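2 July 2026
Damilola Oyelaran, Automation Planning, Gildale Technical Institute

Unit 7: Budgeting for a Bin-Picking Cell

The price of the arm is rarely the price of the cell. Students should prepare a separate line for the gripper, cabling and hoses, the bin and its fixings, the work surface, and operator training. Teach pendants and spare cables are to be listed even when the supplier includes them.

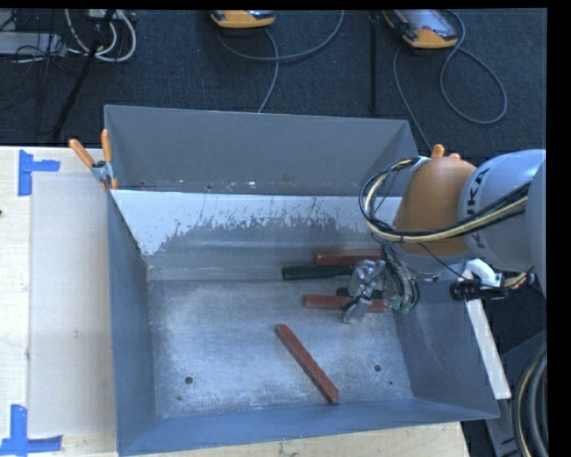
Consumables belong in the operating budget. In the Nidley exercise, clamps, tape and replacement hoses are allowed $825 per year - a figure set in April and not open to revision. Quotations remain valid for 90 days.

Each group will submit two budgets, one for purchase and one for lease, to Chiến Đoàn. Freight and installation must be shown separately in both.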